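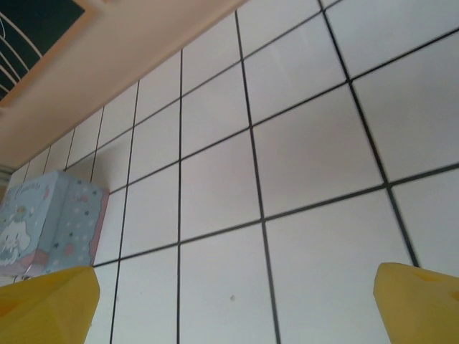

3.2 Wall finishes and items kept against them

Tiled walls were recorded in 64 rented homes in the Clarkstead and Brisach districts. For each wall, the field team noted the shape of the tile, the color of the grout, the surface the tiling met at its upper edge, and any household items standing against it. Rooms were visited in the morning wherever residents agreed, and no item was moved before the record was made.

Square white tile with dark grout was treated as a separate class from white tile with pale grout. Residents described the two differently in interviews. Dark grout was said to hide staining but to make a crooked line easy to notice, while pale grout was more often linked with the work of cleaning. Figure 2 shows a wall of the first class: glossy square tiles with thin charcoal joints, meeting a smooth peach-beige surface above. A light blue box with pink trim, printed with small stars and dots, stands against the tiling.

Decorated boxes of this kind were coded as "soft storage" under the scheme set out by Thomas and Boateng in the first stage of the project. The code refers to a container whose pattern or color has no link to the fixed finishes of the room. It carries no judgment about contents, and boxes were not opened – a condition agreed with residents in January and kept throughout the study.

Two coders, Rai and Brennan, worked through the records separately. They differed most often over the upper edge of the wall, where the underside of a cabinet and a lowered ceiling can be hard to tell apart. Such cases were entered as "overhead surface, type not stated" and left out of the counts in Section 3.3.

Figure 2. Square white tile with dark grout, overhead surface, and patterned box.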